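Re-keywording the back catalogue

Posted in: Stock footage, Workflow
7 comments

I have spent the evenings of June going through my stock footage and rewriting the captions and keywords. The catalogue stood at 3,000 clips when I began. Most are locked-off landscape shots: barley, hedgerows, low cloud, frost on gates, the wind farm above Etbridge in every kind of light. The oldest were captioned in a hurry and it shows.

The prompt was a change at Hirno, where most of my clips are sold. Their upload form used to take 50 keywords and rank them equally. The new one takes 50 but gives extra weight to the first ten. Anything uploaded before the change keeps its old order, and in my case the old order was alphabetical. My cataloguing software sorted the list on export and I never noticed. A clip of wind turbines at dusk therefore led with "alternative, amber, area, autumn, background". The word "turbine" came in at number 44.

I exported the full list to CSV and sorted it by the first keyword. 431 clips began with "agriculture", including a fair number with no farming in them at all. I had been pasting one block of words across a whole day's shooting, so a shot of a church roof taken on the way home had picked up "harvest" and "combine".

The method I settled on:

Caption first, in one sentence, with subject, action, place and light in that order. "Wind turbines turning slowly above a barley field at dusk, Etbridge." No full stop in the middle. Hirno cuts the caption at 200 characters and buyers see fewer than that in the grid.

Then the first ten keywords, typed by hand, from the caption. After that, up to 20 more from a fixed list. I stop at 30. The remaining slots are not worth filling with "beautiful" and "nature".

Camera movement goes in its own field where there is one. If not, it goes at position 11: static, pan left, tilt up, time-lapse. Editors filter on this more than I had thought. Demetrius Schumacher, who cuts corporate films and buys a lot of this sort of material, told me that he rejects a clip on movement before he has looked at what is in it.

Season needs care. I had labelled bare hedges as winter when the file date said late March. If the file date and the look disagree I now leave the season out and put in the month.

Frame rate was the other mess. 265 clips were listed as 25p and were in fact 50p files that I had conformed in the edit and exported at the original rate. The sites read the header correctly, so what was delivered was right, but my captions said "real time" on shots that had been slowed by half. Cloud movement hides this well. Grass does not. A script that compared the header with my spreadsheet found the mismatches in a few minutes; checking them by eye took three evenings.

Duplicates next. I compared clips by file hash, which found very few, then by first-frame thumbnail, which found many more. Two takes of the same gate with the same frost, ten seconds apart, is one clip as far as a buyer is concerned. I withdrew 59 and kept the longer take in each pair unless it had a bird crossing in the last second. 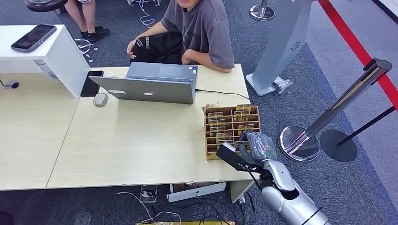
Stosach was harder. They do not allow bulk edits after approval, and each change sends the clip back through review. Esperanza Kasprzak wrote to me after my last post to say that hers took 12 days to come back and were off sale the whole time. I tried five. They came back in nine days, four accepted and one refused for "visible noise in shadows", having been on sale there for six years. I have left the rest of that account alone apart from anything with a wrong place name.

On place names: use the one a buyer would type. I had "Castillo ridge" on a whole set, which is what walkers call it locally and is not on the Ordnance Survey sheet. The county name is now at position four and the local name at position 30.

It is too early for sales figures. Views on the turbine set are up, but I re-uploaded two of the previews at the same time, so that is not a clean test. I will leave the frost set with its old keywords until the autumn and compare the two then.

The CSV template is on the downloads page. Column H is the movement field and must be lower case, or Hirno's importer drops the whole row without an error message.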